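Gripper trials at Felatthorpe: your questions answered

What are you comparing?
Two sets of fingers for the same pair of arms. Setwood makes the stiff ones and Klinhom makes a softer, ribbed sort. Both run from a Trarkico controller, so the software stays put when we swap.

Why garden and kitchen tools?
They're brilliant test pieces! A round wooden handle wants to roll as the fingers close, and all the weight sits out at the far end, so a weak hold shows up quickly.
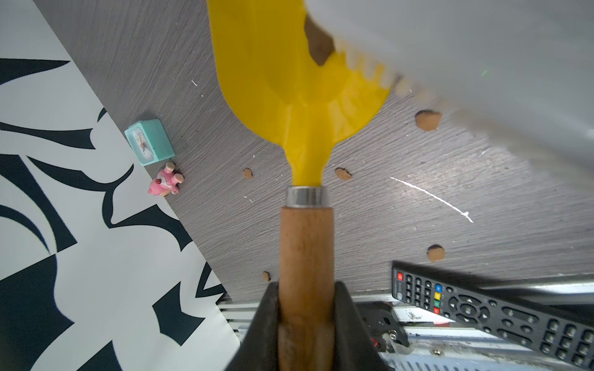
We score every pick on how far the handle turns between closing and the end of the lift. A small twist is fine. Anything that would tip a load off goes down as a miss.

Does plastic behave differently from wood?
Very much so, and it's my favourite part of the work. Moulded handles are slicker, and their shape changes along the length, so where you grab matters a lot more. 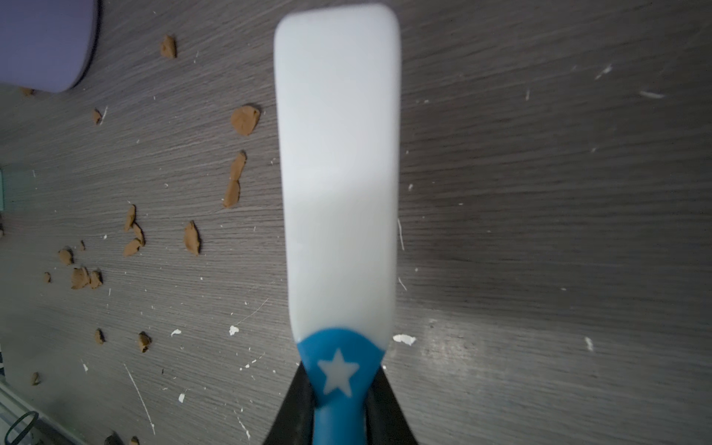

Chanida Mahawong wrote in to say that she got better results on plastic by closing slowly and then adding force, and that going in hard from the start just made her tools skate sideways. We've since added a slow close to the plan, so thank you!

How many picks does each set get?
3000, in blocks of 200. After each block we check the pads for wear and zero the fingers again.

Do both arms work at once?
They can, and keeping them out of each other's way is half the fun.

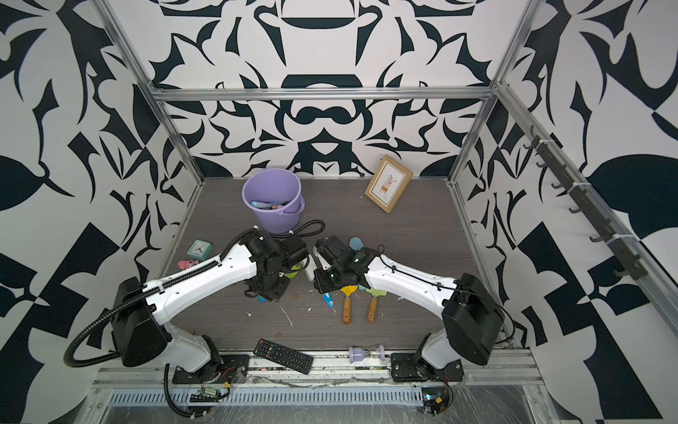
Both arms over the tools.

Which camera view do you trust?
The wrist view for the grip itself, the fixed one for everything else.

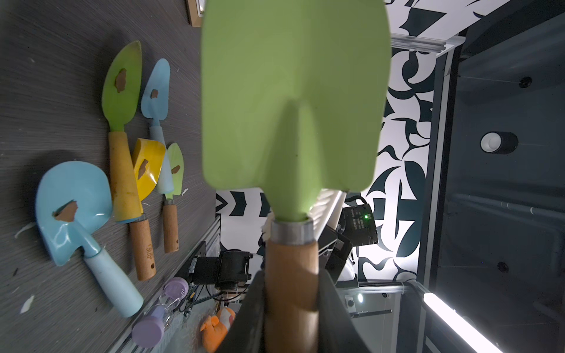
Edileuza Holanda is writing up how well the two views agree, and we hope to post her notes in December.

Can I send in a tool?
Please do, the odder the handle the better.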